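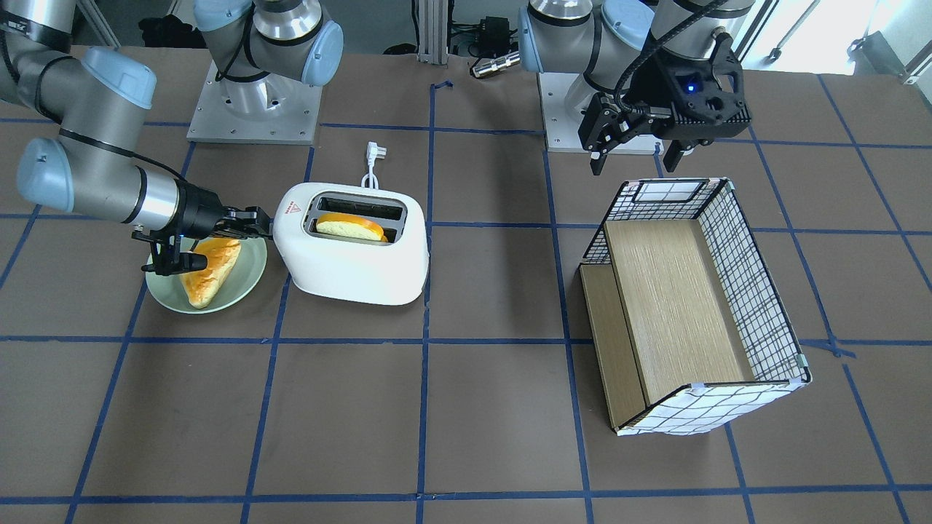

What does one row in this dataset stand for?

One row is one fifteen-minute reading from one substation feeder, with the load on that feeder and the rooftop solar we think was feeding back into it at the time.

Home | Data | Notes | Licence | Contact

# Kultham Feeder Readings

Welcome, and thank you for taking the time to look at the notes before the files - it will save you a fair bit of head-scratching later on. The Kultham readings were put together at Sustora, a small company that helps local network operators work out where new solar panels, batteries and car chargers can be plugged in without upsetting the neighbours. We had been passing spreadsheets back and forth for so long that it seemed kinder to everybody to tidy them up and put them in one place.

The set covers 77 feeders in and near the town of Kultham, a mix of old terraces, newer estates and a modest industrial park by the river. A handful of feeders serve farms, and those behave quite differently from the rest (grain dryers, mostly, and milking in the early morning), so do have a look at the `area_type` column before you average anything!

## What you get

- `readings.csv` - the main table, sorted by feeder and then by time
- `feeders.csv` - one line for each feeder, with its area type and rated capacity
- `gaps.csv` - every stretch where the meter went quiet for longer than 2 hours
- `sample.csv` - the first 1000 rows of the main table, for trying things out

## Columns in the main table

| Column | Meaning |
|---|---|
| `feeder_id` | Short code, the same in all files |
| `time_utc` | Start of the 15-minute period |
| `load_kw` | Average net load over the period |
| `solar_kw` | Estimated rooftop solar over the same period |
| `flag` | `ok`, `filled` or `suspect` |

All times are in UTC, summer and winter alike. I know this is a nuisance when you are looking for the teatime peak and find it has wandered off by an hour, but the clock changes caused us such misery in the first version that I would not go back for anything.

Negative values in `load_kw` are real. On bright days the estate feeders send power back up the line, and we have left those readings exactly as they came. Please don't clip them to zero.

## How the solar figures were made

The meters see only the net flow, so the solar column is an estimate. It comes from Brudidix, our in-house modelling tool, which takes the list of registered panels on each feeder and a local weather record and works out what those panels ought to have produced. It does well on clear days and on properly dull ones. Broken cloud is where it struggles, and snow is worse - the tool has no idea that a panel might be covered, so treat the January figures with some care.

Panels that were never registered are missing altogether. We suspect there are more of these on the farm feeders than elsewhere, though we haven't been able to check.

## Gaps and filled values

Short gaps were filled by drawing a straight line between the readings on either side, and those rows are marked `filled`. Longer ones were left blank and listed in `gaps.csv`. A row is marked `suspect` when the load jumps in a way the feeder could hardly manage, usually after a meter has restarted. We kept those rows in, as one or two people asked for them.

## Privacy

No feeder with very few customers is included, and there are no addresses or meter numbers anywhere in the files. Feeder codes were shuffled before release and can't be matched to the operator's own maps.

## Related work

Camargo, our hosting-capacity calculator, reads these files as they are. Point it at the folder and it will find what it needs. If you are using an older copy, rename `time_utc` to `timestamp` first.

## Licence and contact

You are free to use and share the data, for paid work as well, so long as you credit Sustora. Latifa Erraji looks after the files and is always glad to hear about odd readings. Please include the feeder code and the time when you write to her.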